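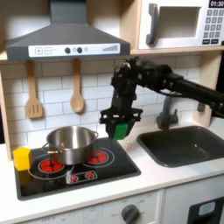 5 min read

The one-pot promise

Every winter the same idea comes back into the Gudutwood letterboxes with a new cover on it. This year it's called the Mirnora Method, it arrives as a glossy fold-out with a tear-off order slip, and it says a household can save $535 a year by cooking its dinners in a single pot. You buy the recipe cards, you buy the timer, you join the monthly mail-out, and the power bill falls.

I like a one-pot dinner. I grew up on them. I'm less keen on being sold one with a dollar figure attached and no working shown, so I rang the number on the slip and asked where the $535 came from. I was told it was "based on typical family use". I asked what a typical family used. The fellow was polite and said he'd find out. That was before Easter.

So I did my own sums, which anyone with a plug-in meter and a patient household can do. We have an electric stove on its own circuit, and my brother-in-law fitted a meter to it when he rewired the shed. I wrote the reading down each night for 60 days. We changed nothing. Roasts on some Sundays, pasta, rice, the occasional batch of marmalade that went on far too long. At the end of it the stove, oven included, had cost us $54.

Ninety cents a day. Stretch that over a full year and you still don't get to $535. I could stop cooking altogether, eat cold baked beans standing at the sink until next winter, and I would not save what Mirnora says I'll save by switching to their lentil hotpot.

I can hear the objection that our house isn't typical, and fair enough, it isn't. There are two of us most nights. We're on a cheap enough tariff and the oven door seals properly. Double everything if you like. You'd still have to wipe out the better part of your cooking cost for the claim to hold up, and a stew that sits on the heat for three hours isn't going to do that. Some of the dearest nights on my list were one-pot nights. The beef and barley cost more to cook than the chops, the peas and the mash did in three separate pans, for the plain reason that the chops were done in ten minutes and the barley wasn't.

The fold-out skips over that. It counts burners and leaves out time. One burner for three hours against three burners for ten minutes is a sum my grandson could do, and the Mirnora people have either not done it or done it and put the paper back in the drawer.

There's another line in there I'd query. "Residual heat does half the work." Half of what? If you've got an old solid hotplate there's certainly some warmth left after you switch off, and you can finish rice on it if you keep the lid down. I do that myself. On gas there's next to nothing once the flame's out, apart from what's in the pot. The fold-out doesn't ask what kind of stove you own. It gives the same figure to everybody in the street.

The timer, I should say, is a perfectly good timer. A neighbour lent me hers. It goes off when it's meant to and it's loud enough to hear from the clothesline. Whether it's worth what they charge when your oven already has one is between you and your oven.

I put a short version of this on the noticeboard page last month and had more replies than I've had for anything since the roundabout. Most of them came down on one side or the other pretty firmly.
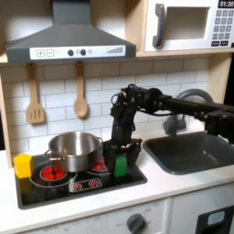 Lanying Su wrote to say I was being too hard on it, that she had done the cards since January and her bill had dropped, and that even if the figure on the front was rubbish she'd never have bothered putting a lid on a pan without somebody nagging her in print. She also thought I had left out the washing up. One pot means one lot of hot water, she said, and hot water costs a good deal more than I'd allowed for, seeing I hadn't allowed for it at all.

She's right about the water and I've got no meter on that. If you wash by hand under a running hot tap, fewer pots will save you something. If you run a dishwasher, you'll most likely run it just the same. I'd be glad to print anyone's figures, so long as they're figures and they come with the number of people in the house.

On her bill dropping, I'd want to know what else changed. January is when a lot of us have the air conditioner going day and night. A bill that falls between January and autumn has fallen all by itself, lentils or no lentils. I asked her whether she had the same months from the year before and she's looking for them.

Keegan Trevaskis took the opposite line and wanted the whole thing reported. I'm not going that far. The fold-out says "up to" in small print on the back, under the picture of the family, and "up to" covers just about anything, zero included. I'd sooner people simply read the back before filling in the slip. The mail-out renews itself unless you cancel in writing, which is also on the back.

Several of you asked what does help. Dull stuff, I'm afraid. Put the lid on. Match the pan to the ring. Don't boil a full kettle for one cup. If you've got the oven on for a roast, put tomorrow's lunch in beside it. I tried to put a value on each of these and couldn't get numbers I'd stand behind, so I won't print any. They're small. Anyone who tells you a lid is going to pay for your holiday has something to sell.

Bigger money is nearly always elsewhere in the house: the hot water, the heater, the second fridge in the garage with four stubbies and a bag of prawns in it. I haven't seen a fold-out about the second fridge yet.

If you'd like to borrow a plug-in meter, the library has them at the front desk and the loan is three weeks. They only work on things with an ordinary plug, so they're no use on a hard-wired stove, but they're very good on kettles, slow cookers and that fridge. Bring them back with the instruction sheet, please, as two have gone missing.

Replies on this one to the usual address by May 17, 2021. Still nothing from Mirnora as we go to print. If the fellow rings, I'll run his working in full.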